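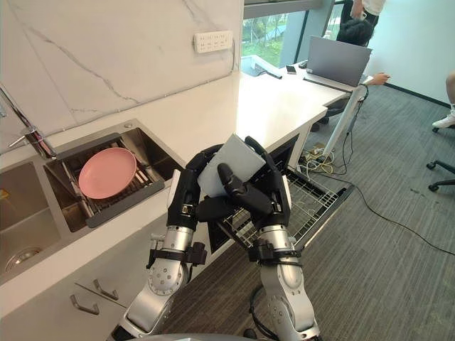

The Understudy

I only went along to the Bidley Players because Hạnh Trương said there'd be cake. There was cake, to be fair to her. There was also a clipboard, and by the time I'd finished my second slice my name was on it, next to the words "understudy, Aunt Pinallow".

"You'll never have to go on," Hạnh said. "Lâm's played her for two seasons. He's had one cold in his life and he did the matinee anyway."

So I learned the part the way you learn a neighbour's phone number, just in case. Aunt Pinallow has 77 lines, most of them rude, and she dies in the second act and carries on talking. I did her in the bath. I did her on the bus, under my breath, until a woman with a pushchair changed seats.

We opened in March, in the old corn hall, which holds 300 if you count the balcony (you shouldn't, it smells of pigeons). The first night went beautifully. I sat in the wings with a flask and mouthed along, feeling very safe and a bit smug.

On the second night, at ten to seven, Lâm Vương rang from a lay-by outside Quan.

"The van's gone," he said.

"Stolen?"

"No, no, it's here. It's just stopped going."

I could hear lorries. I could also hear him eating crisps, and I remember thinking that was a bit relaxed of him.
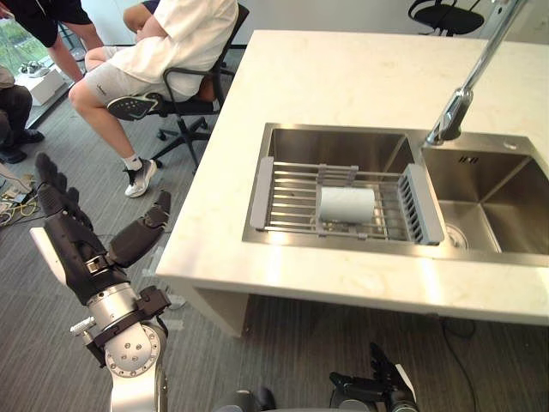
Hạnh took the phone off me, listened, said a word I'd never heard her use, and then looked me up and down like someone measuring a wardrobe for a stairwell. Lâm is six foot two. The dress had been made for Lâm. She pinned it up with what felt like every safety pin in the county and told me not to sit down quickly.

"I can't do it," I said.

"You know all the lines."

"I know them in the bath!"

She put the hat on me – a horrible thing, all cherries – and pushed.

I'd like to say it all came flooding back. What came back was the first line, and then the fourth, and poor old Trarik the butler had to ask himself the two questions in between and answer them as well. But somebody laughed, up by the pigeons, a proper honk of a laugh, and I thought, well, I'll have another one of those please. I slowed down. I got ruder. When I died I took my time about it, right across the sofa, and a pin went into my hip and I yelped, and they clapped. They thought it was in the play!

Lâm turned up for the last ten minutes on the back of a breakdown truck. I saw him when the lights came up, standing by the fire door in his anorak, holding the empty crisp packet. He wasn't clapping. He was moving his lips, all the way through my curtain speech, every word a fraction ahead of me.

Afterwards he helped me out of the dress and took the pins out one at a time, and dropped them in a saucer.

"You come in too early on the will," he said.

"Do I?"

"Wait for the butler to put the tray down. Then go." He held up the hat and turned one of the cherries round so it faced the front. "Try it tomorrow."
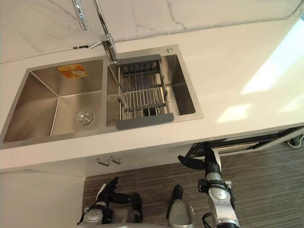 Kitchen sink with drying rack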